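Das Ladenregal der Ausreden

Vor 29 Monaten habe ich mein Telefon gekauft. Es funktioniert. Der Akku hält einen Tag, die Kamera macht Bilder, auf denen man meine Familie erkennt, und telefonieren kann man damit auch. Trotzdem bekam ich im August eine Nachricht meines Anbieters Umari, in der mir zu einem »vorzeitigen Gerätewechsel« gratuliert wurde. Beantragt hatte ich keinen. Ich hätte nur auf einen Knopf drücken müssen, dann wäre ein neues Gerät gekommen, und die monatliche Rate wäre einfach weitergelaufen.

Ich habe nicht gedrückt. Seitdem denke ich darüber nach, wie wir es geschafft haben, das Behalten einer Sache zu etwas zu machen, das man begründen muss.

Wer ein Auto zehn Jahre fährt, gilt als vernünftig. Wer einen Wintermantel zehn Jahre trägt, hat offenbar gut gekauft. Wer ein Telefon fünf Jahre benutzt, wird gefragt, ob er sich kein neues leisten kann. Dabei ist der technische Unterschied zwischen zwei aufeinanderfolgenden Modellen heute kleiner als der zwischen zwei Jahrgängen derselben Waschmaschine. Die Hersteller wissen das. Deshalb reden sie in ihren Vorstellungen so lange über Farben.

Das Argument, das ich am häufigsten höre, lautet: Das alte Gerät wird ja weiterverwendet. Man gibt es zurück, es wird aufbereitet, jemand anders freut sich. Das stimmt in manchen Fällen. In meinem Haushalt stimmt es nicht, und ich vermute, dass ich damit keine Ausnahme bin. In der Schublade unter dem Brotkasten liegen drei alte Telefone, von denen zwei noch angehen. Eines habe ich aufgehoben, weil Fotos darauf sind. Das zweite war als Reserve gedacht. Beim dritten weiß ich den Grund nicht mehr.

Dazu kommt das Zubehör, über das erstaunlich wenig gesprochen wird. Jedes neue Gerät ist ein paar Millimeter länger oder schmaler, die Kameras sitzen an anderer Stelle, und damit ist die alte Hülle wertlos. Eine Hülle ist ein Stück Kunststoff, an dem nichts verschleißt, was ihre Aufgabe betrifft. Sie könnte zwanzig Jahre halten. Weggeworfen wird sie, sobald ein Ausschnitt nicht mehr passt. Dasselbe gilt für Schutzgläser und Halterungen fürs Auto. Beim Ladekabel hat der Gesetzgeber eingegriffen, und es hat nicht wehgetan. Die Branche hatte vorher jahrelang erklärt, eine Vereinheitlichung würde jede Entwicklung ersticken. Mir ist nicht aufgefallen, dass etwas erstickt wäre.

Ich bin kein Technikfeind. Ich schreibe diesen Text auf einem Rechner, der schneller ist, als ich ihn brauche. Ich habe auch nichts dagegen, dass Leute sich etwas Schönes kaufen. Mich stört die Behauptung, es handle sich um eine Notwendigkeit.

Im Herbst war ich mit einem Telefon aus der Verwandtschaft in der Filiale von Husero. Der Bildschirm hatte einen Sprung, sonst nichts. Die Reparatur sollte 140 Euro kosten, und der Verkäufer sagte sofort dazu, dass sich das bei diesem Modell nicht mehr lohne. Er zeigte auf ein neues Gerät. Das kostete 1202 Euro. Ich habe ihn gefragt, in welchem Sinn sich das eher lohnt. Er meinte, man habe dann wieder Ruhe. Das war freundlich gemeint, und er hat seine Sätze sicher nicht selbst erfunden. Wir haben reparieren lassen. Die Ruhe ist bisher auch so eingetreten.

Der freie Reparaturladen Zabala bei uns im Viertel hätte es für 70 Euro gemacht, allerdings mit einem Bildschirm, den das Telefon nicht als Originalteil anerkennt. Dann erscheint eine Warnung, und die Helligkeit regelt sich nicht mehr von selbst. Technisch gibt es dafür keinen Grund, den mir jemand verständlich erklären konnte. Ein Gerät, das ich bezahlt habe, verweigert mir eine Funktion, weil ich es vom Falschen habe reparieren lassen. Bei einem Fahrrad würden wir das nicht hinnehmen. Kein Mensch würde ein Rad kaufen, das nach einem Reifenwechsel in der falschen Werkstatt nur noch im zweiten Gang fährt.

Es gibt Vorschriften, die in die richtige Richtung gehen. Ersatzteile müssen länger verfügbar sein, Updates ebenfalls. Das ist gut, aber es greift zu spät im Ablauf. Die Entscheidung gegen die Reparatur fällt meistens an der Theke, in der ersten halben Minute, wenn jemand mit einem gesprungenen Bildschirm dasteht und einen Preis hört. Solange in diesem Preis alles steckt, Arbeitszeit, Originalteil und volle Mehrwertsteuer, und das Neugerät daneben in kleine Raten zerlegt wird, verliert die Reparatur. Man könnte die Steuer auf solche Arbeiten senken. Man könnte auch verlangen, dass neben jeder Monatsrate der Gesamtpreis in gleicher Schriftgröße steht. Beides wäre schnell umgesetzt.

Ein Einwand verdient eine Antwort, und er betrifft die Sicherheit. Ein Telefon ohne Updates ist im Onlinebanking ein Risiko, und wer das seinen Eltern in die Hand gibt, handelt nicht klug. Richtig. Nur ist das Ende der Updates eine Entscheidung des Herstellers und kein Naturereignis. Rokiso pflegt seine Geräte inzwischen deutlich länger als früher, offenbar ohne daran zugrunde zu gehen.

Was kann man selbst tun? Nicht sehr viel, aber auch nicht nichts. Den Vertrag vom Gerät trennen, also eine Karte ohne Telefon nehmen. Den Akku tauschen lassen, bevor man über ein neues Modell nachdenkt. Passende Hüllen und Ladegeräte mitgeben, wenn man ein altes Telefon weiterreicht. Und die Schublade leeren, bevor die Akkus darin endgültig hinüber sind.

Die drei Geräte unter dem Brotkasten habe ich inzwischen herausgenommen. Zwei gehen weiter, eines kommt zum Wertstoffhof. Die Nachricht von Umari ist übrigens noch einmal gekommen, mit Frist bis zum 7. November. Ich lasse sie verstreichen. 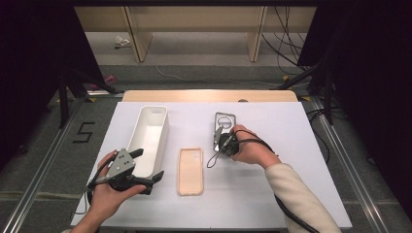

Den Vertrag kündige ich dann auch gleich und nehme einen ohne Gerät.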